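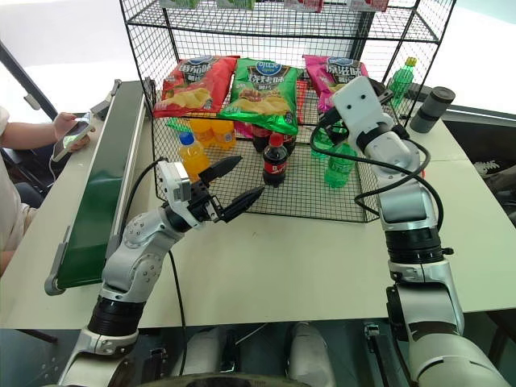 Shelf project: questions I keep getting

What are you trying to find out?
Whether a two-armed robot gets better at picking things off a shop shelf if we keep messing the shelf up while it's learning. Most of our early demos were done on a tidy shelf, and the robot learned tidy shelves very nicely. Then somebody would nudge a bottle and it would reach for where the bottle used to be. So the new method (we call it Skarnelier, please don't ask me how to pronounce it) changes the layout between demos.

Why crisps and fizzy drinks?
They're awkward in opposite ways! Bottles are smooth and stiff, and they hide one another when they stand in rows. A crisp bag has no fixed shape at all, so grab it too low and the whole thing folds over. Also you can buy them anywhere, which matters when another lab wants to repeat the work.

How many demos did you use?
584 in the main set. Every one was driven by a person, with both arms recorded even when only one of them was doing anything. I did a fair few myself in June and my shoulders still remember it.

What counts as a change to the layout?
Swapping two items, turning one, pushing one back a row, tipping one over, or taking one away and putting it somewhere else. We keep the rack where it is. Moving the rack as well is a different experiment and I'd like to finish this one first.
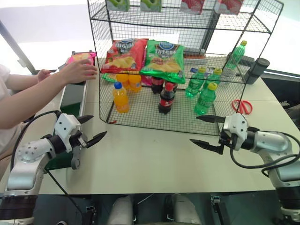 We did argue about tipped bottles. I wanted to leave them out, as the fingers come in from the front and a leaning bottle needs a different wrist angle. Ye-seo Yeon wanted them in and she won, and I'm glad, because those demos taught the robot to look before committing to a grasp. Or that's how I read it, anyway. She'd put it more carefully.

So did it work?
On bottles, yes. We ran 30 trials on tidy shelves and 30 on shuffled ones. The old policy failed 9 of the tidy trials and far more of the shuffled ones. The new one did nearly as well shuffled as tidy. Bags improved too, but less, and I wouldn't make any big claims for them yet.

What does it still get wrong?
Things at the back. If a bottle is hidden behind another of the same colour, it'll sometimes go for the pair and close on neither. It also dithers when both arms could reach the same item, and you get this polite little standoff in the middle (very funny the first time).

Can it read the labels?
No. It works from the camera pictures and whatever it has picked up from the demos. We never gave it the text separately.

Do I need the same arms to try it?
I don't think so, though I've only run it on ours. The team at Storkham are trying it on a different pair and I'll add their notes when they send them.

Where's the code?
The training part is in the Zokska folder on the project page. The shuffling lists are there too, as plain text files, so you can print them and stick them up beside the table like we do.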